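Gallery: Tabletops and Table Settings

The pages in this gallery cover the dining and work tables supplied under the Luvska name, along with the tableware used on them. Tops are sorted by color, from light blond to dark brown. Sizes and order codes are in the Skodico price list and are not repeated on this page. Last revised October 17, 2019.

Light tops are the most requested group and also the hardest to match. Two boards from the same delivery can differ in tone, and the difference grows once they have stood near a window for a season. For that reason a table and its extension leaf should be ordered together. Leaves ordered later are matched by eye against a sample, and a small difference in color is not treated as a fault.

Grain direction is set along the length of the top unless the order states otherwise. On a pale top the grain lines are low in contrast and show best in light from the side. Under a ceiling lamp a smooth finish gives a bright patch near the middle, and the grain is hard to read there.
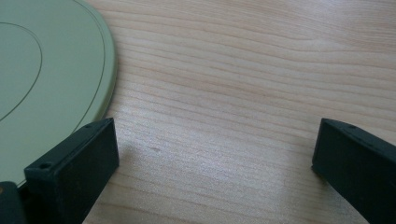 Muted colors work well on these tops. Sage green, gray and off-white keep the grain visible around them, while a strong red or blue pulls the eye away from it. Matte pieces are preferred, as they do not add a second reflection to the one already on the table. A raised rim gives a clean edge against the wood.

Care, light tops: wipe with a damp cloth along the grain, then dry. Do not use scouring powder. Felt pads go under anything with an unglazed foot — the standard pack from Gerkoton holds 200 and fits most bases.

Care, all tops: keep 6 inches or more between the table and a radiator. Tighten the leg bolts once a year. February is a good month for this, when indoor air is dry and the joints have shrunk the most.

Samples of the light group can be seen at the Leitner showroom, bay 117. Up to 2 sample boards may be borrowed at a time. Return them in the sleeve supplied, face to face, with the paper sheet between them.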